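Workshop notebook, April 10, 2022
Globe lamp on the white board: placing it, lighting it, what to do about the cord

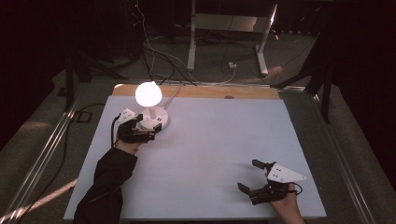 Jintana thinks the lamp should go right back against the tan board and stay there, and she may well be right, but I'd like to get my own thoughts down before we settle it over lunch and I forget half of them. Her argument is that a lamp belongs at the back of a desk, everyone puts it there at home, and if we want the little desk setting to feel like a desk somebody lives with then we ought to do what people do.

My trouble with the far edge is the cord. It's a nice thin white one and it wants to go back and off to the right over the wood, and that's a lovely line for it to take so long as nothing else needs to sit there. Once the books go in (Samran has a stack of them put by, and the small clock as well) the cord will have to squeeze round behind them or go under, and a cord under a book makes the book rock. I know that sounds fussy. I spent a good part of last August on the reading nook for Meesuk, and what I remember best is a row of paperbacks that would not sit level on account of a phone charger.

So, three spots for the lamp, and my opinion of each.

Back left, more or less where it is now. I like this one. The glow gets onto the white surface and picks up the tan board as well, and the wood goes a soft honey sort of colour that makes the whole table friendlier. There's still a good open stretch of white in the middle for the notebook and the cup. If I had to choose tonight I'd choose this.

Back right. Shorter run for the cord, I'll give it that. But most of us reach in from the right, and I kept picturing a sleeve catching the globe. Boonsong is left-handed and says he'd have the opposite complaint about the left, so perhaps it comes out even and I'm only pleading my own case!

Dead centre. No. It looks like a birthday cake.

A word about moving it, for whoever has it next. Please take it by the base. The base is broad and low and it slides along the foam board quite happily with a push at the front, and you don't need to lift it at all for small changes. I'd rather we never picked it up by the globe, tempting as it is. And keep a bit of slack in the cord before you start, or the lamp gets tugged round and you end up chasing it.

The foam board deserves a kind word too. I was against it at first (I wanted the grey felt, as Paula will remember at length) but white does bounce the light about in a very pleasant way, and small dark things show up beautifully on it. The drawback is that it marks. I've started wiping it with a barely damp cloth at the end of the day and letting it dry flat. Don't use the citrus spray, it leaves a bloom that only shows when the lamp is on, and then you can't see anything else. If the surface gets too bad we can turn it over, and after that I think Perov still has offcuts they'd let us have.

Room lights: I'd keep them low when we're judging the lamp and bring them up for everything else. With the room dim you can properly tell where the glow falls away and whether the cup is going to sit in the bright part or just outside it. I did try guessing at this with all the lights up one morning and got it completely wrong, and had to move every last thing on the table after lunch.

Bulb: we've got the choice of leaving it as it is or asking Vlasta for one of the warmer ones out of the Pluduvance drawer. She bought a box of 20 for the hallway display and swears there are a few left. I'd like to see the warm one against the tan board before I say anything more, though I suspect it'll turn the white board a bit yellow and Jintana won't care for that.

Money, briefly. The desk setting has 60 dollars left against it, and I'd like that to go on a decent cup and a tray for the pens. The cup we've been using has a chip that faces you whichever way you turn it. I don't know how it manages that.

Still to do:
Ask Samran how tall the book stack is, and whether the clock has to go beside it.
Try the cord tucked along the back of the wood with two of the small clear clips.
Warm bulb, one evening, room lights low.
Wipe the board before anybody puts paper down on it.
Tell Sovbridge we won't be needing the second lamp, and thank them for holding on to it so patiently.

Jintana, if you're reading this before I've caught you in the kitchen, I'm quite willing to try your way for a week, provided the books go on the left and I'm allowed to grumble.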